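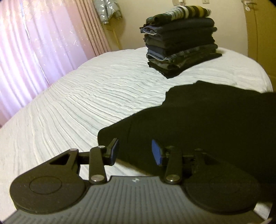

Re: [home-ed-maths] Stuck on long division, any ideas?

Friday, May 27, 2022

> Hello all, my youngest is ten and we have hit a wall with long division. She knows
> her tables (mostly!) and short division is fine, but as soon as there are two digits
> on the outside she goes to pieces and then so do I. We've been using the Lindier
> workbook, unit after unit of it, and there are tears by page two. Should I drop it
> until after the summer or keep plugging away? Also has anyone here used the Saturday
> group at Flanness? Is it any good for this age?

Oh you poor things, we had exactly this with my middle one and I remember it well! I'd put the workbook away for a bit, to be frank. Lindier is fine for practice once they've got the idea but it goes far too fast at this point (one worked example and then a whole page of sums, who learns like that?).

What got us going was writing out the table for the outside number first, down the side of the page, before touching the sum at all. So if you're dividing by 24 she writes 24, 48, 72, 96, 120 and so on, and then it's all just looking things up and taking away. Some people say it's cheating. I don't care, it stopped the crying, and after a few weeks he was only jotting down the ones he needed.

The other thing is chunking, if you haven't tried it. Say it's 1615 divided by 12. She takes off a hundred lots (1200) and has 415 left, then thirty lots (360) and has 55 left, then four lots (48) and there's 7 over. So 134 remainder 7. It looks messy on the page but she can see where the numbers are going, which mine never could with the bus shelter method. Let her guess first too, "is it going to be more than a hundred or less?", and make a bit of a game of it. We used to do 4000 divided by whatever came up on two dice, in pen, on the back of old wallpaper!

Squared paper helps as well, the big squares. Half of our wrong answers were only wobbly columns.

About Flanness, we went for two terms. The teaching was lovely but it's a mixed group and the older ones do tend to shout out, so I'd ask for a trial morning before paying for a whole block. I've heard good things about the one at Clirnell but we've never been, it's two buses from us. They were talking about a catch-up week in July, so it might be worth an email.

I've got the Paterson division cards in a cupboard somewhere if you'd like to borrow them, one corner chewed by the dog but otherwise all there. Message me off list with your address and I'll stick them in the post next week.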